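16/05/2020

Teleoperation of the bottle task in the simulator, all morning. 48 demonstrations attempted, 19 rejected. Most of the rejects were the same fault: I closed the fingers too early and clipped the bottle at the shoulder. The Herside controller still lags on wrist roll — tolerable in open space, poor inside a cabinet.

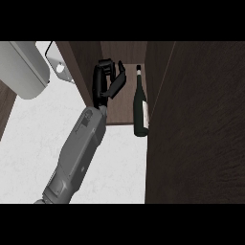
Why not script the reach and save the hours? A scripted reach repeats one path, and the policy needs to see small errors and how a person corrects them.

After lunch I cut the translation gain and recorded 5 more, all kept. Slower, but the approach is straighter. Files copied to the Tellura drive. Shoulder stiff. Tomorrow the left arm, same cabinet.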